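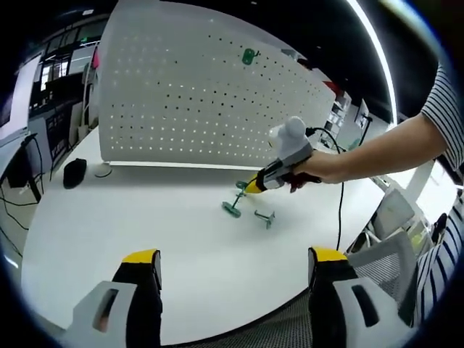

Las puntas son lo primero que se gasta. Aslı Kırmızıgül lo dice sin darle importancia, porque es lo que más veces cambia al mes. Lleva el mantenimiento de las pinzas de mano con las que en Branby se graban tareas de manipulación, y también el de la célula donde un brazo repite después esas mismas tareas. La pinza de mano tiene la parte de arriba blanca y redondeada, el cuerpo negro y gris y la nariz amarilla, y de la parte trasera le sale un cable negro fino que pasa por encima de la muñeca y baja a la mesa. «El cable es lo segundo que se gasta», añade. La tarea de estas semanas consiste en coger piezas verdes de plástico junto a un panel perforado blanco, y con piezas tan pequeñas cualquier holgura en los dedos se nota enseguida.

Hablamos con ella en agosto de 2022, en la oficina de la primera planta. Antes estuvo en Holmgren, en una línea de envasado, y dice que el trabajo se parece más de lo que la gente cree. «Allí tenía armarios eléctricos y aquí tengo cables USB, pero las averías son las mismas: un tornillo flojo, un conector medio salido, alguien que ha movido algo y no lo ha apuntado».

Su rutina empieza por los dedos. Abre y cierra cada pinza varias veces con la mano y escucha. Si el recorrido va limpio, pasa a las almohadillas, que limpia con un paño apenas humedecido en alcohol isopropílico. No usa disolventes más fuertes. En los primeros meses probó uno que quedaba en el taller y la goma se puso brillante y dura. «Tuve que tirar cuatro juegos. Parecían nuevos, pero las piezas resbalaban».

Después comprueba que las dos puntas se encuentran a la misma altura. Para eso usa una galga que imprimió ella misma, una pletina con dos escalones. Si una punta queda más alta, afloja los tornillos del soporte, la asienta contra la galga y vuelve a apretar en cruz. El par lo da a mano. Reconoce que debería usar un destornillador dinamométrico y que lo tiene pedido desde enero.

Con los cables ha cambiado de criterio. Al principio los fijaba a la carcasa con una brida muy cerca del conector, y se partían por dentro justo en ese punto. Ahora deja que salgan en curva amplia y sujeta el cable más abajo, donde ya no trabaja tanto. «La gente pregunta si no estorba. Un poco sí. Pero antes cambiaba dos por semana y ahora puedo pasar un mes entero sin tocar ninguno».

La célula le da menos trabajo, aunque cuando falla se pierde más tiempo. El brazo es un Skidora de segunda mano, con una pinza que lleva los mismos dedos y las mismas almohadillas que las de mano. En eso insiste bastante: si se cambia el material en un lado, hay que cambiarlo en el otro el mismo día. Una vez montaron en el brazo unas puntas de otro lote, algo más blandas, y estuvieron una tarde entera buscando el problema en el programa. El brazo cerraba donde tenía que cerrar. La punta cedía y la pieza giraba antes de llegar al panel.

De aquello salió el cuaderno. Cada pinza tiene un número y cada cambio se anota con el lote, la medida de la galga y las iniciales de quien lo hizo. El programa de gestión de la empresa, Flallura, permite registrar lo mismo, pero ella prefiere el papel al lado de la mesa y lo pasa al ordenador al final de la jornada. El cuaderno va por la página 86.

Le preguntamos qué revisa cuando el brazo empieza a fallar sin motivo aparente. Contesta por orden. Primero, la base: si alguien ha empujado la mesa o el panel, las posiciones ya no valen. Segundo, los dedos, con la galga. Luego el cable de la cámara de muñeca, que a veces queda tirante en los giros. El programa lo deja para el final. «Los compañeros de software agradecen que no les llame a la primera», dice.

El panel también tiene su revisión. Marcó en la mesa con cinta la posición de los pies y comprueba que sigan dentro de la marca antes de empezar. Los ganchos de prueba los repasa uno por uno, buscando rebabas en la parte que entra en el agujero. Los que entran forzados van a una caja aparte y los lija cuando tiene un rato.

Para los próximos meses tiene pendiente rehacer los soportes de los dedos con insertos metálicos. Las roscas en plástico aguantan, según sus cuentas, siete desmontajes, y después el tornillo gira en vacío. Ha hecho ya un par con insertos y los tiene montados en la pinza que más se usa. De momento no se han movido.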